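Landdale theater to show restored print of "The Zavileck Road"

Apr 7, 2002 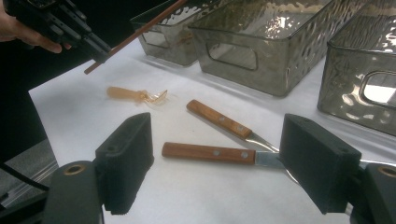

The Vukura, Landdale's only remaining single-screen movie house, will show a restored print of the 1962 western "The Zavileck Road" for seven nights this April. The film has not played in town since the theater changed owners. Efraín Urrego, who books the Vukura's programs, said the new print runs 14 minutes longer than the version sold to television and puts back most of the river crossing. Tickets may be bought at the box office or by mail. Mail orders are sorted on a white surface in the office, where three smoky-gray translucent bins stand in a row at the back, and should arrive at least two days before the show.

The Vukura seats 479. Urrego said he expects the first and last nights to sell out, as both will open with the short "Ma," made by the same crew on leftover stock and never released on its own.

"The Zavileck Road" follows a surveyor who is hired to mark a wagon route and finds that two ranches claim the same pass. Reviews were poor when it came out, and the distributor pulled it after a few weeks. The restoration was made from a camera negative and a worn release print, with 1262 feet of film taken from the second source. The color in those sections is noticeably weaker.

Shows start at 7 p.m. The print moves on to another theater after the final night.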